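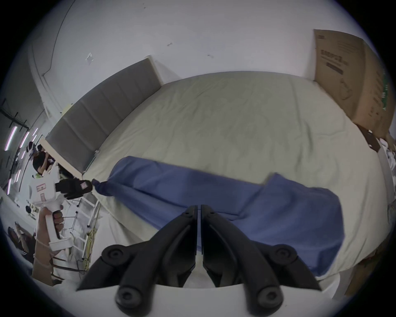
Bit-na Maeng took the slow bus to Lirkcombe because she had the timetable upside down. Not literally. She'd read the Sunday-and-holidays column as the ordinary one, and by the time she noticed she was past the last village with a shop in it. "I had a banana and half a bottle of water," she says. "And I thought, well, this is the holiday now." We're talking over a bad line, she's got about 635 photos still to sort and keeps breaking off to look at one. I ask where she slept. A guesthouse up behind the chapel, one room, one bed. Pale green fitted sheet, grey padded headboard, much like the bed at the top of this page, and a white wall she spent a lot of time looking at as it rained for most of the first two days.

She'd gone for the walking. The coast path from Lirkcombe to Flekthorpe is 129 kilometres if you do all of it, headlands included, and she had given herself seven days. Which sounds easy. "It sounds easy in your kitchen," she says. "Then you see the steps."

The steps. Everyone who does this path talks about the steps. They go down to each cove and straight back up the other side, cut into the slope by somebody with very long legs, and in January they run with water. Bit-na is not tall. She took them sideways, one hand on the rope where there was a rope.

Why January? Cheap, she says. Also she'd been before in August, years back with an ex, and hadn't liked it. "Queue for the ferry, queue for the toilet, queue for a sandwich. I remember the queues better than the sea." This time she walked a whole morning and met one man and a spaniel. He told her the ferry at Stirkeo wasn't running. It was running. She only found that out after she'd gone the long way round by the road bridge, an extra three hours on tarmac, and saw it going across with two people on it.

"I was so angry I sat down on a wall and ate all my chocolate. All of it. That was meant to be for the end."

Stirkeo itself she loved. Small harbour, a pub with the fire going, a launderette that takes only the old coins so you have to get change from the pub. She stayed two nights when she'd planned one. The landlady dried her boots on the range and they came back a slightly different shape, she's still wearing them but the left one clicks.

What did she do with the extra day? "Nothing. Went to look at the boats. Had soup. Went to look at the boats again." She also bought a map, a proper paper one, having got that far on her phone. The phone was fine, she says, until it was cold, and then it would go from half full to dead while she was looking at it. She'd recommend the map. She'd recommend a map case even more, hers now has a hole where Flekthorpe should be.

I ask about food, as people always write in about food. Mixed. There's a café at the halfway point that the guidebook raves about, closed till Easter. There's a farm with an honesty box, eggs and flapjack, and she put in a note because she had no change and took what she calls "a note's worth of flapjack", which was a lot of flapjack. It got her over the next two headlands. And then there was Wang.

Wang is a noodle place on the front in a village so small it doesn't have a street light. She came round the corner in the dark at half past five, head torch on, and there it was with steamed-up windows. "I thought I was making it up. I really did." She had the beef broth, then asked for a second one, and the cook came out to see who was eating. They talked until closing. He'd moved there for the surfing and did his knee in the first winter, and now he just cooks and looks at the waves. She still doesn't know if Wang is his name or the name of whoever had the place before. She meant to ask.

The worst bit was day five. Fog, no wind, the sort where you can hear the sea and not tell how far down it is. The path there has slipped and been moved inland, only some of the old signs are still up, so she followed an old one to a fence and a drop. Turned round. Found the new line by walking back along the field edge until she hit a gate. "I wasn't in danger. I was just very, very careful for an hour, and that's tiring, you know? It's more tiring than the hills."

Did she think about stopping? Yes. There's a bus from the next village, one a day at ten past two, and she got to the stop at two o'clock. Stood there. Then the fog lifted off the bay, not much, enough to see the next point with the lighthouse on it, and she picked up the bag and went. The bus passed her on the hill. The driver waved.

The last stretch into Flekthorpe is flat and, she says, a bit dull. Caravan parks, a golf course, a sewage works that's on the map as something politer. After all those cliffs her legs didn't know what to do with it. She walked in on the evening of the seventh day, so even with the extra night at Stirkeo she'd kept to time, having done one very long day near the end that she doesn't want to talk about much. "My feet. Let's just say my feet."

There's meant to be a stone at the finish that you touch. She couldn't find it. Asked in the chip shop, and the girl behind the counter said it was round the back of the toilets, so Bit-na went round the back of the toilets and touched it and then went and had chips.

Practical things, she asked me to put these in. Take gaiters. Take cash, including coins, for Stirkeo. Ring the ferry yourself and dont trust a man with a spaniel. Book the first night and the last and leave the ones inbetween, at that time of year there's always a room, though you might have to knock at two or three doors to get someone to answer. And check which column of the timetable you're reading.

Next she wants to do it the other way, Flekthorpe to Lirkcombe, with the wind behind her - she's been told it's mostly from the east in spring. Who told her? A long pause on the line. "The man with the spaniel," she says.

She's going in April. The café should be open by then.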